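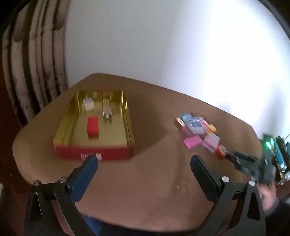 Sarkitz Residents' Forum > Shared Rooms and Storage > Small items kept in tins

Desk_Brelport
Posted Jun 3, 2020
Members are asked to comment on the proposed guidance for the storage of small items in the activity room. At present, small boxes and blocks are left on the tablecloth at the end of a session and are returned to whichever container is closest. The draft states that each tin should hold one kind of item only, and that a paper label should be fixed to the lid. Replies will be accepted until the August meeting.

marlow_205
I support the draft in general. My one reservation concerns the label. A lid is easily separated from its tin, and the label then serves no purpose. It should be fixed to the side.

Jardine Annex
We respectfully disagree with the "one kind only" rule. Our own cupboard at Jardine was arranged in that manner for a full year, and the result was a shelf of nearly empty tins. An open tin with a few unlike things in it is perfectly serviceable, provided that the contents are small and nothing is stacked above the rim.

marlow_205
With respect, an open tin is serviceable only to the person who filled it. Others must take everything out to find one block.

Wisitz_Stores
Both positions have merit. May I suggest sorting by size, with color as a secondary matter? Cubes and short blocks go in the tin. Printed boxes remain outside it, standing upright, so that the printing can be read. Cylindrical containers should be kept apart, as they roll.

Jardine Annex
That would be acceptable to us. We would ask that the tablecloth also be addressed — it creases, and the smaller pieces tip over when it is pulled straight. The cloth should be smoothed before anything is set down.

Desk_Brelport
The point regarding the cloth has been noted and will appear as item 3. The wording on labels remains open. Members who wish to propose alternative text should keep it under 500 characters.

marlow_205
I maintain my objection to open tins and ask that it be recorded.

Desk_Brelport
It has been recorded.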